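Bench Talk > Manipulation and Grasping > Papers and preprints

Umlow: is the "unseen objects" result what it says it is?

gravelroad
Thursday, March 6, 2025

I've read the Umlow paper twice now and I'm less convinced than I was the first time, so I'm putting my complaints here before I go and waste a month of lab time on it.

For anyone who hasn't seen it, it's the Pruson group's bin picking method. The arm picks things out of one bin, drops them in the other, then goes back the other way when the first one is empty. No human labels. It scores its own grasps from the finger opening after the lift and trains on that. Total training set is 3,102 attempts, which is tiny by current standards, and the headline claim is that a policy trained on that little data holds up on objects it has never met.

My trouble is with the word "never". The main table pools 311 test attempts and calls the whole lot "held-out". Go to the appendix, find the object list, and cross it against the training list. Some 127 of those attempts are on things that are in both. The authors' defence is one sentence in a footnote, saying these objects were "held out by pose and configuration". To me that's an ordinary test split with a fancier name. It's a fair thing to measure, but you can't put it in the same row as new objects and then write an abstract about generalising.

Has anybody asked them for the split numbers? I emailed and got an auto reply.

tinfoil_brake
Reply 1

I half agree. Pooling them was a poor choice. But I don't think it's as sneaky as you're making out. If you look at the small plot on the second last page they do separate the two groups, they just don't give the raw counts. The bar for the really new objects is lower, sure. It's still well above their baseline.

What I'd want to know is how the baseline was tuned. It's an older method and I suspect they ran it with stock settings while their own got weeks of love.

gravelroad
Reply 2

That plot has no error bars and the axis doesn't start at zero. I'm not giving anyone credit for that plot.

You're right about the baseline though. "Default parameters" is in the text, and the default crop in that code assumes a bin much shallower than what most people use.

wattlebird77
Reply 3

We've been trying to rerun this at Zeminham since May last year, when the first version of the preprint went up, so I can give you a view from the floor. It's going to be long, sorry.

First, the method does work. I want to say so up front because threads like this tend to turn into a pile-on. After training, the arm picks better than it did before training, and you can tell the difference by standing there and watching it. What I don't believe is the size of the improvement, and I don't believe the explanation for it.

The self-scoring is the weak spot. Success is "fingers didn't close all the way". With a rigid thing of decent width that's fine. With anything thin, or anything soft, you get wrong labels both ways. A thin item pinched properly looks like a miss. A fingertip caught on the bin wall looks like a grab. We went through our logs by hand and relabelled a chunk of them off the video, and the wall catches were by far the most common false success.

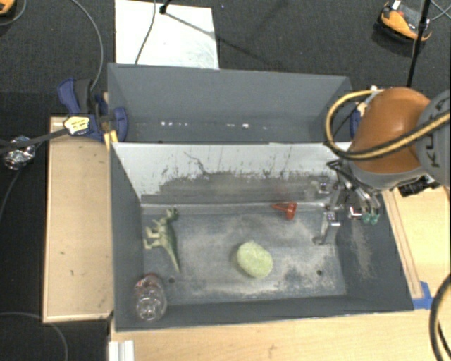

So the policy gets rewarded for going near walls, and then you look at where the trained version likes to reach and, surprise, it likes the edges. Some of that is real, because things roll and slide out there and the edges are where the objects are. But some of it is the label noise feeding itself. The paper treats the edge preference as a learned strategy and spends a whole paragraph admiring it.

Second, the back and forth between bins isn't neutral. The things the gripper is good at get moved across early, and what's left in the source bin late in a run is the leftovers. If you stop a run halfway, your log is full of easy grasps. If you run it all the way to empty, you get a long miserable tail of the arm pawing at the same couple of items. The paper doesn't say when they ended their runs. With a training set that size it matters a lot.

We ran it both ways and the numbers came out far enough apart that I could have written you an enthusiastic paper or a gloomy one from the same week of work.

mulga_wire
Reply 4

Wall catches: did you try checking the arm's wrist torque as well as the opening? We do that on our cell and it gets rid of most of them. It's a few lines of code.

wattlebird77
Reply 5

Yes, and it helps. But then I'm not testing Umlow any more, I'm testing Umlow plus my fix, and if mine does well I've learned nothing about whether their result stands up. We kept a plain version running for that reason, which my supervisor thinks is a waste of a robot.

tinfoil_brake
Reply 6

Okay, the stopping rule thing is a better objection than the split one in my opinion. Does the released code have a timeout in it?

wattlebird77
Reply 7

It has a variable for one. It's set to a value that would never trigger in a normal session and there's a comment above it that says "change for real runs". Changed to what, it doesn't say.

gravelroad
Reply 8

Oh for crying out loud.

cold_solder
Reply 9

I'll take the other side because somebody ought to.

You lot are holding this to a standard that hardly any grasping paper meets. Show me the last one you read that reported the run ending rule. Show me one with a baseline tuned by someone who wanted it to win. It's a short paper from a small group with 2 arms and not much money, they put the code out, they put the object list out (which is how gravelroad was able to complain about it in the first place!), and their main idea is a cheap one that people can use on Monday morning. I've got it going on a cell that sorts returned spare parts and it has cut down the number of times I have to walk over and unjam the thing. I'm happy with it.

I'd be careful about punishing the groups who publish their appendix. The ones with no object list at all never get a thread like this.

gravelroad
Reply 10

That's a fair point about who gets picked on and I'll wear it. I still think "other papers are worse" is a reason to complain about the others too.

On your spare parts cell, what does it get compared with? If you went from a hand-written heuristic to anything learned at all I'd expect fewer jams.

cold_solder
Reply 11

A hand-written heuristic, yes. My own, from years back, and not a very good one. I'm not claiming it's a controlled study. I'm claiming I walk less.

mulga_wire
Reply 12

Did you change anything else at the same time? New fingertips, new lights, anything?

cold_solder
Reply 13

New fingertips. Softer ones.

Go on, then.

mulga_wire
Reply 14

I wasn't going to say a word.

Well, one word. We swapped tips on our cell without touching the software and our pick rate moved more than it ever has from a model change. I'd put the old ones back for a couple of days and see.

pannikin
Reply 15

Lurker, mostly do the mechanical side. There's another rerun besides the Zeminham one. The Cabanatuan project had a poster on it at a workshop, and from memory they found about what wattlebird is describing: a real gain, smaller than printed, and most of it gone when they took out every object shared between training and test. I didn't take a photo of it and I can't find it online, so weigh that however you like.

What stuck with me was that they'd put worn bins and new bins side by side. The depth camera behaved differently on them. Shiny new plastic gave holes in the depth, scuffed plastic didn't, and a policy trained in one was worse in the other. If that's right, "unseen objects" is only one of the things you'd want held out. Has anybody tried Umlow in a different bin from the one it trained in?

wattlebird77
Reply 16

No, and now I'm annoyed that we haven't. Ours are pretty beaten up. I can get a fresh pair from stores but the mounting will have to be redone, and the camera calibration with it, so it won't be this week.

If you turn up that poster please post it, even a blurry copy.

tinfoil_brake
Reply 17

Careful with the Cabanatuan result, we've only got pannikin's memory of it (no offence) and I've seen this forum turn a half-remembered poster into gospel before. I'd also want to know if they used the same gripper. A parallel jaw with stiff fingers and an adaptive one with linkages give you quite different opening readings after a lift, and the whole labelling scheme hangs off that reading.

pannikin
Reply 18

None taken. Don't remember the gripper.

gravelroad
Reply 19

So where I've landed, for what it's worth. I'd believe a version of this paper that said: self-scored picking between a pair of bins gives you a useful bump on objects like the ones you trained with, cheaply. I don't believe the version that says it generalises, and I won't until there's a table with the shared objects stripped out, the stopping rule written down, and labels checked against video for at least part of the data.

I'm going to write a script that recomputes their main table from the released test log with the shared objects dropped. The log has object IDs in it, so it should be an afternoon. The labels will still be theirs, warts and all.

tinfoil_brake
Reply 20

Watch the IDs. Two of the files use a different numbering from the appendix. I lost an evening to that.

gravelroad
Reply 21

Of course they do. Thanks. Which two?

tinfoil_brake
Reply 22

The last ones in the test folder. Offset by one, I think because somebody deleted a row. Check against the object names and don't trust me on it.

cold_solder
Reply 23

Old fingertips are back on as of this morning. Already unjammed it once. I'm reporting this under protest and it proves nothing yet.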